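The Priltside money, again

My sister rang in April to ask whether I had seen the thing about the Priltside money. I had. Everyone within a bus ride of Enenden had seen it by then, because the local paper put it on the front two issues running and somebody printed the second one out and stuck it in the window of the launderette.

For anyone who lives elsewhere, the claim goes like this. Wayne Marsden, who went to prison for robbing the Turklow wages office and died there, is supposed to have hidden part of the takings on the old Priltside allotments. A man who shared a wing with him says he was told the spot. He says he has seen a map. The paper has not seen the map. The man would like some money before anybody sees the map.

I have lived here long enough to have heard four versions of this. When I was at school the cash was under the floor of the cricket pavilion, until the pavilion burned down and nothing was found but a roller. Then it was in a lock-up. Then a cousin had it, and had bought a caravan with it, which was hard on the cousin, who had bought the caravan on tick like everybody else. Now it is the allotments, and I notice that the allotments are also the piece of land a builder has been after for years.

I am not saying the two are linked. I am saying I'd like a reporter to ask.

I went to the library and read what was printed at the time of the trial, all of it, on the machine with the bad focus wheel. It took most of an afternoon and I would not call it fun. The wages office lost a bag of notes and a bag of coin. The coin was found in a ditch the same night. Most of the notes were found in Marsden's mother's airing cupboard. What was never found came to £784. That figure was read out in court, it was printed the next morning, and as far as I can tell it has not been printed since.

The paper now says "a fortune". I wrote and asked where the word came from and got a very civil reply saying it came from the former inmate.
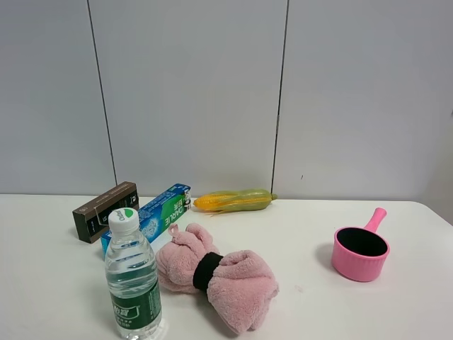 Water bottle and box on the table

Suppose there is a tin, though. Suppose Marsden, who was picked up 13 hours after the robbery and spent a good few of those in the Carrier with half the town looking at him, found the time to walk out to Priltside and dig a hole in the dark. The notes he buried would have gone out of use long ago. Paper does badly in clay. My neighbour lost a whole shed's worth of seed catalogues to that soil in one winter and they were on a shelf.

Then there is the witness. I don't like sneering at a man for having been inside, and plenty of people come out of prison and tell the truth about it. But he has told this story to two papers now and the details have moved. In the first, Marsden drew the map on the back of a letter. In the second it was on the inside of a book. In the first the tin was 50 paces from the gate, and in the second it had become 100, and the gate had turned into a tree. You could put that down to age and memory. I might, if he weren't asking to be paid by the telling.

What bothers me more is how little anyone has said about the clerk. There was a clerk in the wages office that morning, a young woman, and she was hit hard enough to lose the hearing on one side. She gets a line and a half in the old reports and nothing at all in the new ones. The new ones have a large picture of Marsden looking moody in a good coat. I won't put her name here, as her family still live locally and did not ask for any of this, but I did find it on the second reel I tried. It wasn't hard to find.

My sister thinks I am being a misery. She says it's a bit of fun, people like a treasure story, and nobody is hurt by a few lads going over the allotments with a metal detector. The plot holders might differ. Someone has already had a row of broad beans dug up, and whoever did it left the hole open.

I've written to the paper a second time, asking if they will print the sum from the trial. No answer yet. If one comes I'll add it underneath this, and if the map turns up I will add that too, and say sorry to the man properly.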